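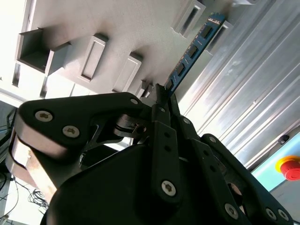

## Wrist-view pose correction and the insertion controller

The planner described in the previous section brings the held module to a pre-insertion pose above the target slot. It does this from the stored model of the task panel and takes no account of how the module sits in the fingers. In our setup that is the larger of the two sources of error. The panel is fixed to the cell and is located once at start-up, and the residual from that step is small compared with the slot clearance. The grasp is different every time. A memory module is thin and long, the fingertips hold it over a short stretch of its edge, and a slight turn at the fingers becomes a large displacement at the far end of the board.

This section describes the software that measures the turn and corrects for it, and the controller that then carries out the insertion. The perception node is called Delix and the controller Plikevby. Both run on the cell computer at Pistelstead, and talk to each other through the same message layer as the planner.

### What the wrist camera has to work with

Figure 2 is typical of the input to Delix. The camera moves with the gripper, so the finger links and the gripper body take up most of the view whatever the arm is doing. The module is held at its lower end between the fingertips and runs up and to the right, with its four chips in a row along the blue board. The raised slot frames of the panel are behind it.

The view has an obvious drawback, in that much of each picture is gripper. It has one advantage that outweighs this for our purpose. The fingers and the held part are seen from a fixed place in the gripper's own coordinates, and the pose of the module relative to the fingers can be found without knowing where the arm is. An error in the arm's kinematics does not enter the estimate. We had used a fixed camera beside the cell in an earlier version, and spent a good deal of effort on its calibration to the arm base. None of that is needed now.

Delix treats the picture in three layers. The gripper layer is masked out with a silhouette computed from the finger opening, which the gripper driver reports. The mask is rendered from the link geometry and then grown by a small margin, as the links have play in their pivots. The part layer is what Delix is looking for. The rest is background and is not used for the grasp estimate, although the same picture is passed on to the slot detector described below.

### Estimating the module in the fingers

The module is segmented by colour first. Blue against a light grey panel is an easy case, and a threshold in hue and saturation gives a usable region in most pictures. The threshold is weakest where strong light falls across the panel and bleaches part of it, and where some other bluish surface of the cell comes into view, such as the pale panel that carries the emergency stop. The second problem is dealt with by requiring the region to touch the fingertip area of the gripper mask. Anything blue that is not connected to the fingers is dropped.

Two straight lines are then fitted to the long sides of the region. Their mean direction gives the in-plane angle. The chips are found next, as dark rectangles inside the region. Their spacing is known from the part model and fixes the scale along the board, and with it the distance by which the module has slid between the fingers. We first tried to use the far end of the board for this, and gave it up. At some wrist angles the far end comes very near to the border of the picture or leaves it altogether, whereas the chips nearer the fingers stay in view.

Printed marks on the board are ignored. They are too small to be read at this distance, and their position differs between modules from different makers.

Tilt out of the picture plane is the hard quantity. A single view gives it only through foreshortening of the chip row, and the foreshortening is small for the angles that matter. Delix therefore reports tilt with a wide variance and leaves it to the controller to treat it as unknown within limits. This has consequences for the controller design, and we return to them shortly.

The estimate is computed on every incoming picture and passed through a simple filter that holds the module rigid in the fingers. If the filtered and unfiltered estimates drift apart, the module is taken to have slipped and the filter is reset. A reset during free motion is harmless. A reset during contact makes the controller back off and start its approach again.

### Finding the slot

Delix also looks for the slot, once the arm has reached the pre-insertion pose. The slot frames are raised rims around recessed openings, and they throw shadows on the panel. A plain edge detector finds the rims, and it also finds the shadows, which have edges just as straight and often stronger. Under the lamps at Pistelstead the shadow edge was chosen in place of the rim edge often enough to make the first version of the detector useless.

The present version does not detect frames freely. It takes the pose of the panel from start-up, projects the model of the target frame into the picture, and searches for rim edges close to the projection. Shadow edges are rejected by checking the brightness on both sides. Across a rim edge there is a step with a narrow bright or dark band where the wall of the rim is seen, and across a shadow edge there is none. The check is crude – it fails where glare has washed out the step – but a failed check leaves the projected model in place and does no damage.

Slots that are partly hidden behind the held board are a common case, as the board by design is brought close to its slot. The detector needs only one long edge and one corner to refine the projection. When it has less than that it keeps the last good estimate and marks it as old. The controller accepts an old estimate for the approach and not for the start of the insertion.

### The insertion controller

Plikevby takes the two estimates, composes them, and produces a target for the arm in the gripper frame. It then runs a sequence of guarded moves under Cartesian impedance control. The sequence has four states: approach, touch, align and press.

In the approach state the module is turned to match the slot in the plane and is moved until its lower contact edge is a short distance above the rim. Stiffness is high in all directions. In the touch state the module is tipped on purpose by a small angle about its short axis, so that one end will meet the slot first, and is lowered until a contact force is felt. The tipping makes the order of contact known in advance and removes the need for a good tilt estimate from Delix. Whatever the true tilt within the stated limits, the same end touches first.

In the align state stiffness is lowered across the slot and kept high along it. The arm makes a small side-to-side motion until the sideways force shows that the edge has dropped between the walls of the slot. The tipping angle is then brought to zero. In the press state stiffness across the slot stays low and a force is applied downwards until the motion stops and the force has passed a threshold.

Each state has a time limit and a force limit. If either is passed, Plikevby lifts the module clear, asks Delix for new estimates and begins again at the approach state. It allows 2 such retries. After that it hands the task back to the planner, which puts the module down in the fixture and grasps it afresh.

The force limits are set with the grip in mind. The module is held near one end, and a downward push away from the fingers turns it about the fingertips. With the limits we first chose, the press state twisted the board in the grip before the contacts had seated. Natalie Fothergill rewrote the press state to move the line of force towards the fingers and then away from them in a slow rocking motion, and the limits could be lowered a good deal.

### Logging and replay

All inputs and outputs of Delix and Plikevby are logged with a common clock by a small tool called Tindall. It stores the wrist pictures, the joint states, the wrench at the flange and the controller state, and it can feed a stored run back to either program. Most of the tuning described above was done on stored runs. Beryl Wainwright used Tindall to hand-label the sides of the board and the rims of the slots in the pictures of 37 runs recorded in April. We use these labels as the reference for the perception results in the next section.

Of those runs, 17 were made with the lamps at full strength and the others with the lamps dimmed. The split was chosen to include glare on the panel as well as weak contrast between the dark fingertips and the shadows. The programs were not retuned between the two settings.

Replay has a limit that should be kept in mind. A stored run can show what Delix would have reported for a given picture, and it can show which command Plikevby would have sent. It cannot show how the contact would have gone on after a different command. Changes to the align and press states were therefore tested on the cell each time, starting from a fresh grasp, and only changes to perception and to the approach state were accepted on replay alone.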